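Home-built lawn rover keeps wandering off the path. Is GPS the wrong tool?

Posted in Outdoor robots by Gangadharan Amin

I'm building a small four-wheel rover in the garage to haul a battery box up and down the lane beside our lawn. It has a Bullon motor board, a secondhand GPS module and a compass. The waypoint code works fine on the screen. Outside, the thing drifts left and ends up in the grass on nearly every run. A guy at our shared workshop says to spend 200 dollars on a better receiver. I've already sunk plenty into this and I doubt a fancier box fixes it. The lane has no curb, just loose gravel that fades into the lawn, and there's a long concrete wall on the other side with a strip of grass in front of it.

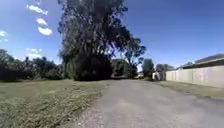 Can a cheap GPS module hold a rover on a narrow path by itself?

Plain GPS can be off by several feet even under open sky, so it needs help from something that senses the path or a fixed object next to it.

Malathi Varma

I'd hold on to the money for now. A better receiver might help, but tall trees close to a route can block or bend the signal, and you have a wall too. Before buying anything, park the rover in one spot for 9 minutes and log the position. If the dots wander while the wheels are still, that's your receiver. If they stay put, look at the compass. Mine sat an inch from a motor wire and I blamed the satellites until May.

The wall could be useful. A sideways distance sensor gives you something solid to measure from, as long as it can reach across the grass strip and the lane. Check the range in sunlight, though. Makers love to quote the indoor number. And it does nothing for you past the end of the wall.

Vinzenz Plattner

just use a camera, easy. there is free software called Javora that finds roads, works great

Boonsong Duangkaew

"Easy" is doing a lot of work there. I tried camera steering on a pale gravel drive and it was fine until the light changed. Dry grass and light stones can look pretty similar to a simple color filter, and with no clean edge it has to guess. I saved 1732 pictures from my drive and threw out 1156 of them as useless for training. Maybe a bigger set would do it – I got bored first.

Swap the left and right motor leads before you do any of this, and flip the direction in code to match. If it now drifts right, you have a weak motor or a bad channel and no sensor was ever at fault. Also put a kill switch on it. I wouldn't trust any of these setups near people yet, mine included.

Gangadharan Amin

Did the parked test, Malathi. The dots spread out wider than the lane. Compass is going up on a stick next, then the motor swap. Still not buying the receiver.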